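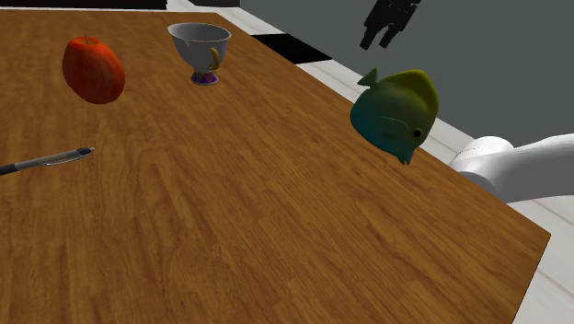 Nellunska is a method for training robot arms to pick up and move household objects using only simulated practice. It was developed at the Baloyi laboratory in Prirkevville by Unathi Baloyi, Séverine Bailly and Marthinus Potgieter, and was first released on 20/12/2022. The name is also used for the set of simulated tasks that came with the release.

Background

Robots trained in simulation often fail when the table, the lighting or the objects differ from those used in training. A common answer is to change these features at random between practice runs, an approach known as domain randomization. Earlier work at the laboratory changed colors and textures but kept a small, fixed group of objects. Potgieter found that arms trained this way learned the shapes of those objects and did poorly with anything new.

Method

Nellunska draws its objects from a library of 2388 scanned and hand-built models, called Lilico. The library mixes food, tableware, stationery, toys and ornaments, so an apple, a teacup, a pen and a fish figure can share one table. For each run the software picks a small group of models, places them on or over a table and chooses a surface texture. The position of the viewpoint is changed as well.

One object is then named as the target in a short written instruction. The control policy receives the rendered view, the instruction and the joint positions of the arm. It is not given the true position of any object. A run ends when the target reaches its goal or when 30 seconds of simulated time have passed.

Of the models in the library, 1805 are used for training. The rest are held back for testing. Khanyisile Ngubane wrote the sorting rules, which keep close variants of the same object on one side of the split.

Results

In the original report, the policy completed around 80 percent of test runs with held-back objects. Thin items such as pens and cutlery were the most frequent cause of failure, followed by cups approached from the handle side. Wide, rounded items gave the best results. Changing the table texture had little effect on the score, while moving the viewpoint lowered it clearly.

Limitations

The library contains only rigid models, and cloth, bags and liquids are not covered. Vusumuzi Ngcobo has noted that some scanned models have uneven edges which real objects would lack, and that these can affect contact between the fingers and the object. A corrected version of the library was issued the following September. The original files remain available so that older results can be repeated.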